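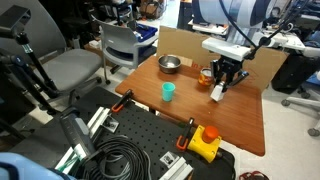

Who Gets the Credit? A Food Company, a Youth Charity and One Year of Promises

Student project report, Business and Community unit
Sabina Begum

1. Why I chose this topic

Food companies like to announce that they have teamed up with a charity. The announcement is usually warm, there is a quote from each side, and then very little is heard about it. I wanted to look at one of these deals a year after the press release and see what had been done. I picked the agreement between Triven, which makes bean and lentil meals, and the Daher Foundation, which runs after-school programs in Wiltaslow and Bostwood.

I should say that I started out doubtful. I have tried to be fair, but a reader should know that.

2. What was promised

The press release made two promises that could be checked. Triven would supply 520 meals a month to the after-school programs, and it would pay for 15 young people to do a food handling certificate. The rest of the release talked about "lasting change" and "a fairer plate for every neighbourhood". I left those out of the project. I could not think of any result that would prove them wrong, so I don't see how any result could prove them right.

3. Method

I read the release, the foundation's newsletters and the one page on Triven's website that mentions the program. I also interviewed 7 people: two from the foundation, four parents and a former Triven employee who had worked on the launch. Triven's media office answered my first email and none of the later ones. I spent one afternoon at the Bostwood program and did not get to the Wiltaslow one, so most of what I say about Wiltaslow is second-hand.

4. Findings

The meals. The foundation's delivery sheets show the full number arriving in most months. In October the delivery was short, and the newsletter for that month still used the full figure. When I asked, I was told the newsletter had been written before the truck came. That may be true, but it makes me wonder what the other newsletters were based on.

Three of the four parents said their kids ate the meals and liked them. The fourth said her son brought his home unopened and had toast. None of the parents knew which company supplied the food, so if the aim was publicity, it wasn't reaching the families.

The certificates. This part went worse. The course was held in Wiltaslow only, starting at 4 p.m., and the bus from Bostwood gets in after that. Nine people enrolled and six finished. Triven's page says the company "offered" the full number of places - a careful word, and I don't think it was picked by accident.

The money. I could not find out what the deal cost Triven. The former employee believed more was spent on the launch event than on the course, but had no paperwork to show me, so I have not relied on it.

5. Discussion

Children were fed, and I don't want to sneer at that. The foundation's staff said they would sign again, mainly for the meals. My complaint is with the reporting. The company wrote the promise, chose the words used to measure it and then published the result itself. A short yearly statement, checked by someone outside both organizations, would have answered most of my questions in an afternoon.

6. Limits of this project

Seven interviews is a small number, and the foundation suggested two of the parents. I had the delivery sheets for the Bostwood site only as photocopies, with one month hard to read. If I did this again I would contact Triven earlier and visit Wiltaslow on a course day.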